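Kleiner Thread über Schuhe, weil ich seit November quasi nichts anderes im Kopf habe 👟 1/8

Angefangen hat es mit dem Schuhschrank meiner Tante Nkechi. Nkechi Adeyemi, 71, besitzt mehr Paare als ich Bücher, und ich lese wirklich viel! Ich durfte beim Ausmisten helfen. Also: zuschauen und Tee kochen. 2/8

Ihre Regel: Was 3 Winter nicht getragen wurde, kommt weg. Klingt streng, aber dann fällt ihr zu jedem Paar eine Hochzeit ein und alles wandert zurück ins Regal. 3/8

Ich hab danach bei mir weitergemacht. Ergebnis: 13 Paare, davon trage ich zwei. Den Rest hebe ich für ein Leben auf, in dem ich ständig auf Gartenpartys bin 🙈 4/8

Mein Schuster (Sallon, der kleine Laden hinterm Bahnhof) sagt übrigens: nie zwei Tage hintereinander dasselbe Paar. Leder muss trocknen. Und Zeitungspapier rein, aber bitte nicht auf die Heizung damit! 5/8

Für neue Absätze an den Stiefeln wollte er weniger, als ich neulich fürs Mittagessen bezahlt hab. Warum bringe ich sowas immer erst hin, wenn es schon schief klackert?? 6/8

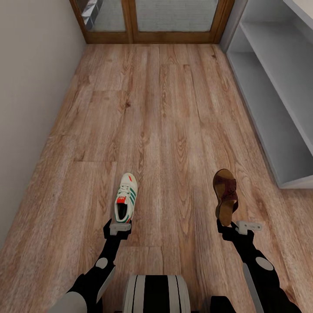 Große Streitfrage bei uns bleibt: Sneaker oder Schlappen, wenn man nur kurz zum Bäcker geht? Temitope ist Team Schlappen, auch bei Regen, auch mit Socken. Ich binde mir brav die Schnürsenkel und bin jedes Mal als Letzte an der Tür. 7/8

So, und jetzt ihr: Wie viele Paare stehen bei euch im Flur, und welches davon würdet ihr nie hergeben? Tante Nkechi liest mit und will Namen 😄 8/8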